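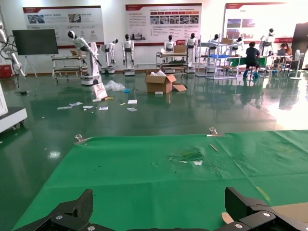 Vol. 2, p. 3,167

Brotness Contraflow

The Brotness Contraflow is a bicycle lane in the town of Brotness that runs against the direction of motor traffic on Solau Street, a one-way road between the rail station and the market hall. It is 2,520 feet long, a figure that includes the stretch where it becomes a bus stop.

Background

Solau Street was made one-way to relieve congestion, which moved to Gisler Avenue and has lived there ever since. Cyclists heading for the station were expected to follow the new detour over Gisler Hill. Most went on riding down Solau Street as before, now illegally, and the town spent several years putting up signs asking them to stop. The signs were later reused to mark the lane.

Design

The lane is five feet wide and separated from traffic by a painted line, with plastic posts at the junctions. The posts bend when struck and return to an upright position, a feature that has been tested thoroughly by delivery vans. A bicycle signal at the north end gives riders a green light of their own. It is short, and regular users speak of it the way other people speak of comets.

Usage

An automatic counter supplied by Wimero was installed at the station end. It recorded 3,229 trips in its first October. Shopkeepers objected that the device was also counting strollers – cycling advocates replied that strollers were welcome, and the number stood.

Reception

Merchants predicted that the loss of parking would empty the market hall. The hall remains busy, and parking remains the chief subject of conversation in it. Cyclists were divided too: some held that paint is not protection, others that it was more paint than they had been promised. Both groups use the lane daily, and both ring their bells at pedestrians, who regard it as a wide curb.

See also

Gisler Hill detour
Brotness bus stop dispute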